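I have come around, slowly and with a fair amount of grumbling, to the idea that a learning system should be taught in homes where people live, clutter and all. At Nuremmont we once gathered 1,273 examples at one clean bench, and I was as proud of them as a new parent.
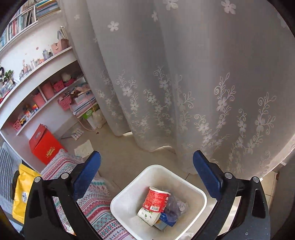
How many examples does one chore need? More than 1,000 if they all come from one tidy spot, and far fewer, I suspect, if every room is different.

I'd gladly trade my whole bench collection for 605 takes from 20 ordinary homes, shelves full and curtains hanging wherever they like.

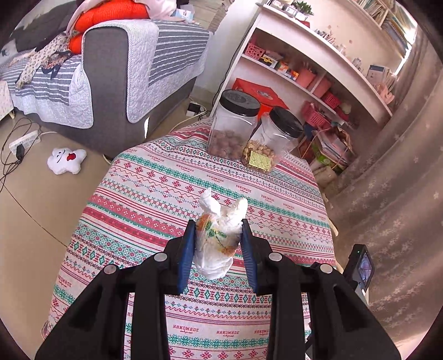
And please, keep the clumsy tries too! A person who fumbles and then tries again is showing the machine something I never managed to write down, and I did try, for most of a March.

Contact Nuremmont | © Nuremmont | Back to top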